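Growing and keeping a curry leaf tree: frequently asked questions

What is a curry leaf tree?
It is a small tropical tree, Murraya koenigii, from the citrus family. It is native to India and Sri Lanka. The leaves are made up of many narrow leaflets along a central stalk and have a strong smell when rubbed. It has nothing to do with curry powder, and it is not the same as the silvery curry plant sold with bedding herbs.

Can it be grown outdoors in Britain?
Only in summer. Put it out in June once the nights are mild and bring it back in by September. It stops growing in cool weather and can be killed by frost.

What size pot does it need?
Go up one size at a time. Our young plants are sold in small pots and can stay in them until roots show at the base. A very large pot holds too much water and the roots may rot.

What compost should I use?
Any free-draining mix. We use Nurix loam mix with extra grit. Ordinary multi-purpose compost will do if you add some perlite or coarse sand.

How often should I water?
In summer, when the top of the compost feels dry. In winter much less, perhaps once every 3 weeks in a cool room. Rainwater is better than tap water in hard water areas.

Can I start one from a cutting in water?
Sometimes, but it is slow. Take a half-ripe shoot in early summer, strip the lower leaves and stand it in a glass on a bright windowsill out of direct sun. Change the water every few days.
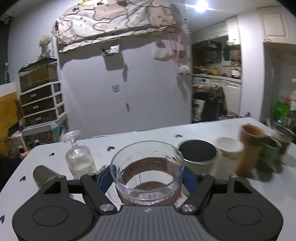

A customer in Cesano wrote that none of her water cuttings took, but the suckers she dug up from the base of an old plant rooted within a month. We would agree that suckers are the easier way. Lift them in spring with a piece of root attached and pot them straight into compost.

Can I grow it from seed?
Yes, if the seed is fresh. Remove the pulp from the ripe black berries and sow at once. Dried seed from a packet rarely comes up. Do not eat the seeds.

My tree has dropped all its leaves. Is it dead?
Probably not. Many lose their leaves in winter if the room is cool or dark. Scratch the bark with a fingernail. Green underneath means the stem is alive. Keep it nearly dry and wait for new shoots, which normally come in March or April.

Why are the leaves turning yellow?
Usually wet roots or a lack of iron. Check the drainage first. If the veins stay green, use a feed for citrus plants.

When can I start picking?
Once the plant has at least 8 full leaves. Take whole stalks, not single leaflets, and pinch out the flower buds if you want more foliage.

What is the difference between Broltia and Cárdenas?
Broltia is our compact form and suits a windowsill. Cárdenas grows taller, with larger leaves, and needs a conservatory. Order Broltia under stock number 1002. Cárdenas is out of stock until spring.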